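Well, the Clunder Street gas shutoff is happening after all, and if you live on the Pretby side of the creek you've probably already got the orange card hanging from your door. Mine showed up while I was out getting milk. The work starts in May and the utility, Ravn, says 458 homes will be without gas for 4 days while crews swap out the old main under the road.

I went to the info night at the library annex so you don't have to (you're welcome, the chairs are terrible). The room was packed and pretty grumpy to begin with, but we did get some real answers. The main dates from when the street was first paved, and the stretch between the bakery and the creek bridge has been patched so many times that Ravn would like to stop patching it. Fair enough! I've driven over those patches.

What goes off: stoves, gas water heaters, gas dryers, and furnaces if you're still running yours. Electricity and water stay on the whole time. Somebody has to be home for the relight visit on the last day, and those run from 8 in the morning until 7 at night. You can ask for a two-hour window by calling the number on your card, and I'd do it soon – the early evening ones were going fast when I called.

So, dinner. Most of the questions from the floor were about dinner, and plenty of my neighbors plan to get by on a plug-in burner.

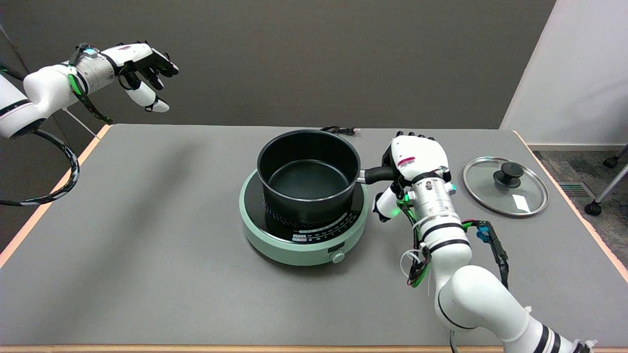

*A portable electric cooktop on a table.*

If you don't own one, the tool library on Zaltonach Avenue is lending them out for the week at no charge. You need a library card with an address inside the shutoff area, and it's one per household. They had a waiting list going by the time I walked past, so put your name down and maybe ask next door too. My building is already talking about sharing pots of chili in the hallway, and I'm all for it.

For showers, the Pretby pool is opening its locker rooms to residents from 6 to 9 in the morning and again after 5. Bring the orange card and your own towel. Ravn is also taking $15 off the next bill for each affected account, and you don't have to apply for that. A few people at the meeting thought the credit should be bigger, especially the folks who rent out rooms, and the company's answer was that it would "take that back to the office."

Parking is the other headache. No cars on the north side of Clunder while the trench is open, and the 1013 bus will skip both stops and pick up at the bridge instead.

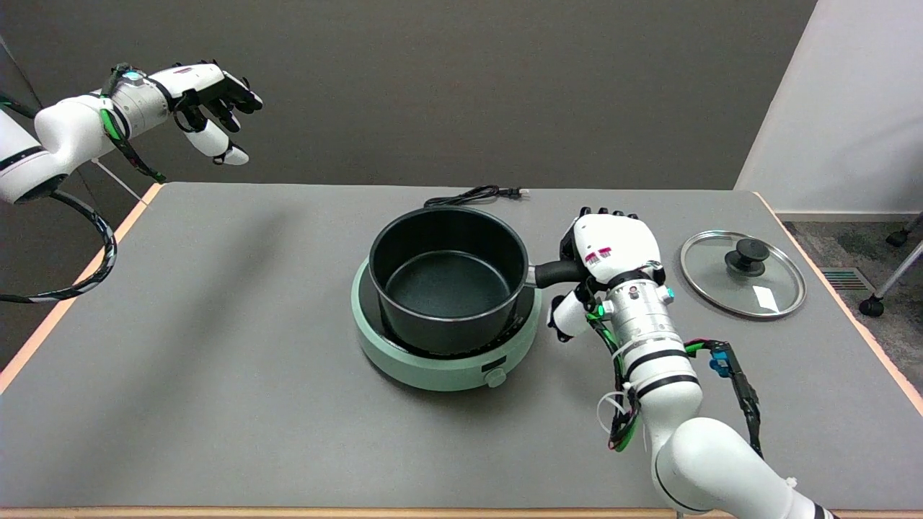
One neighbor told me afterward that four days of one-pot suppers didn't bother her a bit, but she wanted to know who was going to fix the sidewalk once the trench got filled in. Ravn says the permanent paving comes by the end of summer, with gravel and steel plates until then.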